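# Mugs and the White Rack

The mugs at Grumness get sorted on the black marble-pattern counter. They go between the counter and a white wire dish rack, and the medicine organizer stays in the back corner because there is no other shelf for it. Click any picture for the large version.

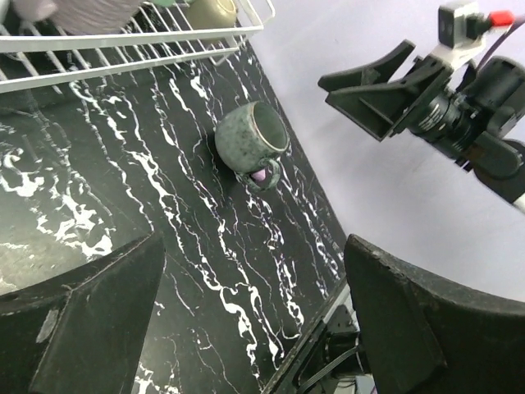
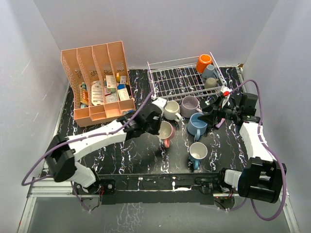
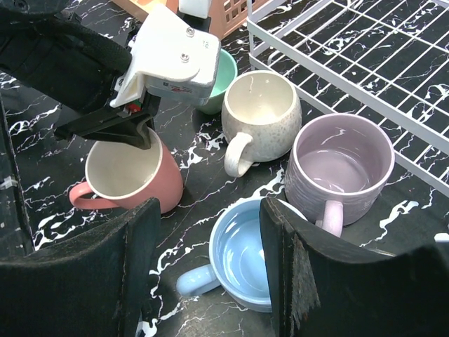 *Mugs on the black and white counter, three views.*

## Notes on the pictures

**First picture.** The speckled gray-green mug is on its side with the handle down. The glaze has a rough, stippled look and the inside is a darker green than the outside. There is an olive-green mug in the rack, also on its side. Kanyarat Saengthong bought both at the Plasinano market in January, from different sellers, and they have been mixed up ever since. The quick way to tell them apart is the flecks.

**Second picture.** The whole counter, with the rack against the back wall and five mugs out in front of it. The orange cup is standing upright in the right end of the rack. The peach-colored organizer to the left holds cartons and blister packs. It was sold as a file organizer and has four slots, with small rectangular holes in the sides. Medicine boxes fit in it better than folders did.

**Third picture.** Five pieces together: pink, cream, mint green, lavender and light blue. The cream one is the roundest and has gray-beige speckles on the outside. The lavender one has fine ridges running around it, which makes it easy to find by touch. The pink one is tilted.

## About the mugs

There are 36 mugs and cups in the full set. Most are stored in the tall cupboard by the door and only a few are out at a time. Chiến Phí keeps the list, which gives the color, the maker if known, and any chips. The list was started when the kitchen at Hồ closed and two boxes of its cups came over to us.

The pastel ones (pink, light blue, lavender) came in those boxes. They were bought to match and no longer do, as several have been replaced over the years with the nearest color available. The speckled ones were bought one by one. None of them are valuable. The most anyone has paid for a single mug is recorded on the list as 40, with no currency written next to it.

Anyone returning a mug to the rack should put it toward the right end. The left end is for plates on Mondays, when the lunch group uses the kitchen. Cups lying on their sides are fine. Please don't stack them inside each other, as the cream one has a thick handle and gets stuck.

## About the rack and organizer

The rack is a plain coated wire one from Stenik. It has no tray underneath, so the counter gets wiped down at the end of the day. A folded towel under it works too, but the towel tends to stay there for a week.

The organizer was emptied and repacked in the spring. Older cartons were taken back to the pharmacy. Leaflets stay with their boxes. If a box is finished, take it out and cross it off the sheet inside the cupboard door.

## Gallery information

This page is part of the Grumness kitchen album. The album has 1,615 pictures, and the full house archive, including the garden and the workshop, has 3,851. Pictures are sorted by room first and then by subject, so the mugs also come up under "counter" and "dish rack."

Prints can be ordered through Kanyarat at the front desk. Corrections to mug names or colors go to Chiến, who updates the list and the page together. The light blue mug was listed as gray until recently, and the old name may still come up in searches.

Next page: Cutlery drawers

Previous page: Tea towels and hooks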